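The Spare Room Gets Its Sheets Back
An interview with the owner of the Piltia guest house
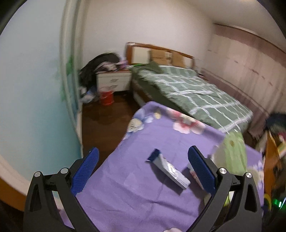 Piltia has 4 guest rooms, and for two years one of them had no guests in it. It had parcels. "I called it the stockroom," says the owner, who asked to go by her job title. "My mother called it the bedroom with the problem." She is clearing it this June, one surface at a time, starting with the beds, which she considers the hard part. A bed is flat, it is at waist height, and it never complains. The purple sheet with the big flowers has packets on it, and across the room a brown cardboard box leans against the headboard above the green checked duvet, much like a guest reading late.

Her method came from a cousin in Antwi and is short on mystery. Small things go on the flowered sheet to be sorted. Anything without a home by supper goes in a bag.

"I opened 113 parcels," she says. "I had ordered 12 of the same curtain hook set. Twelve! The room has one window."

Did she find anything she had missed? "A kettle. I'd already replaced it."

The bedside cabinet has two drawers and she has opened the top one. The lower, she says, is for when she feels stronger. She expects to take bookings again once the mattress has aired, and the green duvet stays, whatever her mother thinks of it.

"People want a clean pillow and somewhere to put their glasses down," she says. "I can do the pillow."

More from Zedetell Home
Folding a fitted sheet, with swearing
The Sokum market: what to carry home and what to leave
Readers' worst drawers

Contact us | Copyright Zedetell | Back to top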